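Melonik: Häufige Fragen

Stand: 12. September 2023

Was macht Melonik überhaupt?
Melonik ist meine Griffplanung für Kisten voller Krimskrams. Tiefenbild rein, Liste mit Greifposen raus, sortiert nach Bewertung. Die Bahn zum Griff rechnet ein zweites Paket, Thampi, und beide reden über eine schlichte Nachrichtenschnittstelle miteinander. Ihr könnt also auch euren eigenen Bahnplaner dranhängen, wenn ihr schon einen habt, den ihr mögt.

Brauche ich eine Grafikkarte?
Zum Ausprobieren nicht! Auf meinem alten Notebook dauert eine Planung acht Sekunden, das ist zäh, aber es geht. Für den Dauerbetrieb würde ich euch schon eine gönnen.

Womit wurde das Modell trainiert?
Mit 2.075 Griffversuchen aus unserem Labor in Stadudport, dazu über 800 simulierte Szenen aus Cirkik. Die simulierten Szenen haben vor allem bei flachen Teilen geholfen, mit denen ich mich den halben August herumgeschlagen habe.

Warum schlägt Melonik manchmal gar keinen Griff vor?
Meistens ist der Kistenrand schuld. Der Planer prüft, ob Finger und Handgelenk an den Wänden vorbeikommen, und wirft alles weg, was zu knapp wird. Setzt mal rand_abstand auf 5 (Millimeter) und schaut ins Protokoll -- dort steht bei jedem verworfenen Kandidaten der Grund. Wenn da überall "wand" steht, stimmt sehr wahrscheinlich eure Kalibrierung nicht.

Muss ich die Kamera nach jedem Umbau neu kalibrieren?
Ja, leider. Auch wenn ihr sie »nur ganz kurz« abgeschraubt habt. Das Skript dafür liegt im Ordner werkzeuge und läuft ohne den Rest.

Kann ich die Bewertung selbst anpassen?
Klar, die Gewichte stehen in einer Textdatei und werden bei jedem Start neu gelesen. Ich drehe am liebsten zuerst am Gewicht für die Griffhöhe. Bitte immer nur einen Wert auf einmal ändern, sonst wisst ihr hinterher nicht, woran es lag (ich spreche aus Erfahrung).

Läuft das auch mit Sauggreifern?
Noch nicht. Die Bewertung geht fest von Fingern aus, und ein halbgarer Umbau würde euch mehr ärgern als nützen.

Wie trage ich Kabel am Arm ins Kollisionsmodell ein?

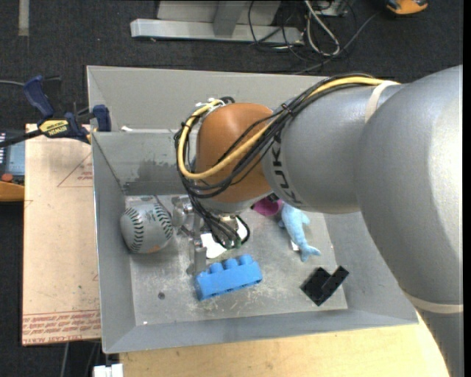
Kabel behandelt Thampi als Hüllkörper, die ihr in der Armbeschreibung an ein Gelenk hängt. Eine Kapsel pro Glied reicht oft, am Handgelenk aber selten. Bei unserem KUKA läuft das gelbe Kabel schräg über das orange Gelenk und macht links davon noch einen weiten Bogen, und die schwarzen hängen in Schlaufen bis zum Greifer runter. Dafür nehme ich zwei Körper: einen dicken um das Gelenk samt Bogen und einen schmaleren für das Bündel darunter. Den schmaleren bitte ruhig großzügig anlegen -- er muss auch dann noch passen, wenn der Arm sich dreht und die Schlaufen anders fallen. Danach einmal thampi pruefe laufen lassen und die gemeldeten Überschneidungen mit dem eigenen Arm in die Ausnahmeliste schreiben.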